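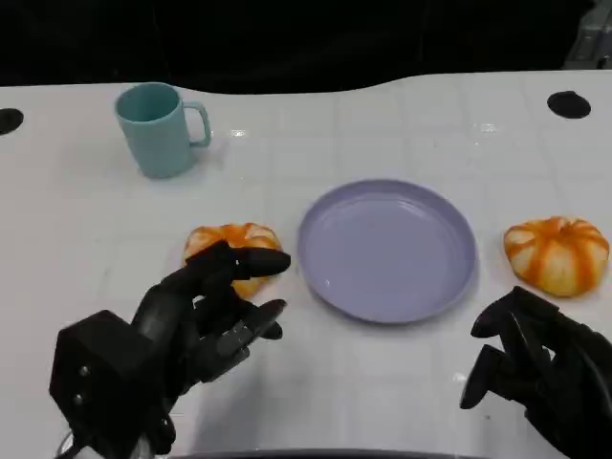
Pumpkin day at robot club

Okay, it's past 11 and I should be asleep but I want to get this down before I forget which settings we used. Long day at the Istville lab, good day, my feet hurt.

So the task we picked for the Irard meet is "set the table," meaning a mug, a plate, and two of those little orange and white striped pumpkins. The pumpkins were my idea (I was outvoted on gourds). A mug has a handle and a plate has a rim, but a pumpkin is just lumps, and I figured if the hands can deal with lumps they can deal with anything the judges put out. I still think I was right! Ask me again next week.

I drove first. Left hand only to start, with the right one parked low by the other pumpkin so I wouldn't have to think about it. The left is so much fun once you get the feel of it. You come in from the side with the fingers partly open, let the top finger go over the crown, and then close slowly. The slowly part is where I keep messing up. I get excited and squeeze. My best stretch was 15 pickups in a row, and then I got cocky and shoved the pumpkin straight into the lavender plate. Everyone cheered anyway.

Our log says 56 tries for the whole afternoon, which is our most ever in one session. We want 2,000 by the time we leave for Irard, and if I do that math I will not sleep at all, so I'm not doing it.

Things to fix, while I remember. The glare off the white tabletop is bugging me, especially the streak by the mug handle. I want to try it with half the ceiling lights off. Also we need to agree on where the plate starts, because I like it in the middle between the pumpkins and half the team wants it farther back. And the Petek script still drops the first second of every recording. I restarted it twice and then just counted "one Mississippi" before moving, and that's our fix for now, very professional.

Jirnero (yes, we named the robot, it won by 2 votes) has a practice slot tomorrow at four. I get the right hand this time. I'm way worse with the right. The plan is mug first, then plate, then pumpkins if there's time left over.

Need to bring: snacks, the blue notebook, my other shoes.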